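Getting your band's shop page up on Benuvlow
Part 2: Adding your first record
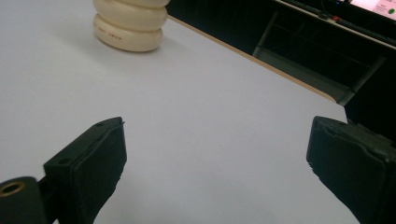 I set up my own band's page in May, between rehearsals, and made most of the mistakes you can make, so you get the short version. We're called Hokport, we're loud, and we had a box of seven-inch singles and nowhere to sell them. Keep Part 1 open in another tab if you haven't made your login yet. You'll also want your cover art saved somewhere easy to find, plus one plain picture for the page header. It doesn't have to be a band shot! Just leave plenty of space for your band name to sit on. Okay, log in and let's go.

1. Click Releases, then New Release. Pick the format first (vinyl, CD, tape or download). If you change it later, the track list gets wiped. Yes, I found out the hard way.

2. Type the title and the artist name exactly as they are on the sleeve. Capitals count.

3. Upload the cover. It needs to be square, 2000 by 2000, or the page stretches it and your singer ends up looking like a garden gnome.

4. Add your tracks in order and drag them around if you slip up. Tick Preview on the ones you want people to hear. I'd go with 3 at most.

5. Enter your stock. We pressed 500 of the Zudalville single and I put in the whole lot, forgetting the ones Taha Metwally (our drummer) had already sold out of his van. Count what's in the box, then type that.

6. Set your price and your postage. These are two separate boxes, and the second one starts at zero.

Caution: Don't hit Publish with postage at zero. Orders that come in that way can't be changed, and you'll be paying to mail records overseas out of your beer money.

Note: If a song has a swear word in the title, tick Explicit on that track and leave the title alone. Stars in the title mess up the search.

7. Hit Save Draft, open the page on your phone and play every preview right through. One of ours cut out before the guitar solo, and I had to upload it again as a WAV.

8. Happy with it? Press Publish. Your page goes live right away, and the link is under Share.

Merch is in Part 3, including how to set up shirt sizes.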